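Search this site Enter a term Go

Shelf stacking (packaged goods)

Reading time: 4 minutes

Shelf stacking is the placing of packaged goods on a raised board or shelf so that each package is supported by the board or by the package under it. The term covers shop display, pantry storage and small bench layouts. It is distinct from palletizing, where the load is built to be moved, and from racking, where each item has its own slot.

Terms

The board is the flat member that carries the load. The supports are the rods, brackets or uprights that hold the board above the surface below it. A column is a single stack of packages, one on each level. A facing is the side of a package turned toward the person who takes it. An end panel is a thin upright piece at one end of the board.

Column stacking

In column stacking, packages of the same size are laid directly over one another with their edges in line. The weight passes straight down through the side walls of the carton, which are its stiffest part. Snack boxes are commonly stacked in this way. They are light for their size, have flat faces and carry printing on several sides, so they can be told apart in a closed stack.

Columns are usually kept to one product each. Where two products share a board, the difference in carton color serves as the divider and no label is needed on the board edge.
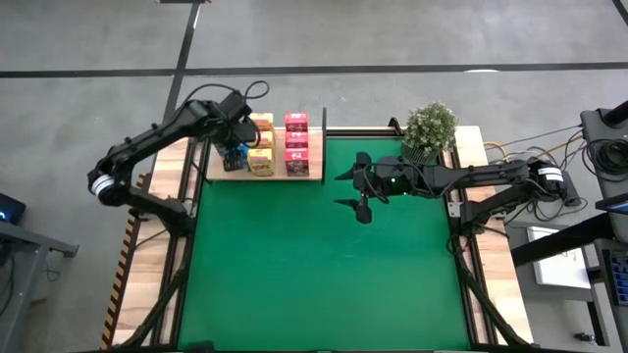

Qusai Zein

Two columns, one of yellow boxes and one of red, stand on a light wooden board held up by black rods over a green mat. Each column is three boxes high. An end panel closes the right end of the board.

The height of a column is limited by the strength of the bottom carton and by the ratio of column height to base width. A column becomes easy to tip well before the bottom carton is crushed, and for light goods the second limit can be ignored. Boxes laid flat give a wide base and a low column. The same boxes on their short edge give a narrow base and must be held by a neighbor, a rail or a wall.

Upright placement

Upright placement sets each package on its smallest or second smallest face, side by side. It shows a larger facing and lets one package be taken without lifting another. The packages lean when a gap opens in the row. A low rod or rail along the front edge of the board prevents them from sliding forward - it should cross the package below mid-height, where it does not hide the product name.

Tall packages are placed toward the end of the row, next to a fixed surface where there is one.
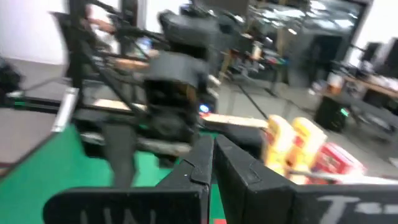 Board and supports

Softwood boards are common in light use. A board 1000 mm long and 18 mm thick, supported only at its ends, will carry a few kilograms of boxed snacks with no sag visible to the eye. Longer boards take a middle support. Standard lengths in the Votunden pattern are 747, 809 and 1105 mm. The Prasico pattern uses the same supports with a deeper board.

Rod supports leave the space under the board open, and that space can be used for a second row or for unpacking. Bracket supports are stiffer but need a wall or a back rail.

The surface under a raised board is often covered with a mat. A mat in a plain, strong color makes dropped items easy to find and protects the table top from scratches. It should lie flat, with no folded edge beneath the supports.

Order of work

Loading starts at the end farthest from the worker's stronger hand. The bottom level of every column is set first and squared to the board edge, then the second level, then the top. Unloading is done in reverse, one column at a time. Damaged cartons go on the top level or are left out.

Related articles

Aoun bracket
Carton compression
Facing (retail)
Pantry storage
Table mats
Trununico shelf rail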